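Pekus tabletop ring light: review after a summer of use

I sell secondhand jewelry online, mostly small pieces: pendants, bangles, bead necklaces. For years I used a desk lamp and a white sheet. In July I bought the Pekus ring light with the short tripod, and I have now used it for some 200 listings.

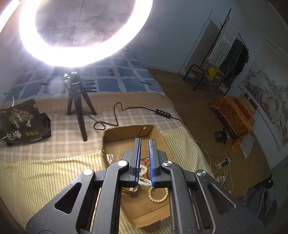
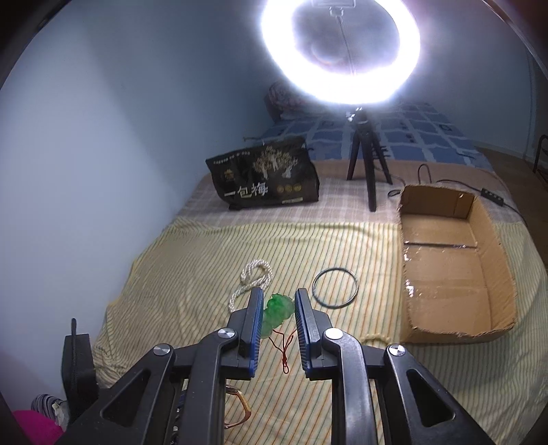 I do most of my listing work in the bedroom, in the evening, so the first thing I wanted from a light was that it would stand up on something soft. The Pekus does, as long as the legs are opened all the way. On a mattress it stays put until you lean on the bed next to it. The cord is thin and holds its loops no matter how often I straighten it, and the controller with its four round buttons ends up lying on the sheet wherever the cord lets it. I would have liked the buttons closer to the light. You get used to reaching.

Brightness is not a problem. At full power it is too much for anything polished, and I keep it two steps above the lowest setting. Green jade does best with the light off to one side and a little behind, so that some of it comes through the stone. Pearls and pearl-look beads are harder. Head on, every bead gets a small white ring in it, and buyers ask what it is. I move the tripod back an arm's length and the rings get small enough to ignore.

Color is decent on the middle setting. The warm setting turns red cord orange, so I don't use it. Dark bangles need a second light or a sheet of white paper on the far side, or they go flat.

The ball head is the weak part. It holds the ring fine when upright, but tilted forward it sinks slowly over ten minutes or so. Natália Nogueira, who sells in the same group as I do, has the Juretti version and reports the same thing. She tightened hers with pliers. I have not tried that.

Setup takes under a minute. It packs down small enough for a drawer, though the ring itself does not fold. No carrying bag is included.

I paid 19 dollars for mine on sale from Cemarham. At that price I would buy it again for small items. For clothing or anything larger than a shoebox, get a taller stand.

Wilma Rennie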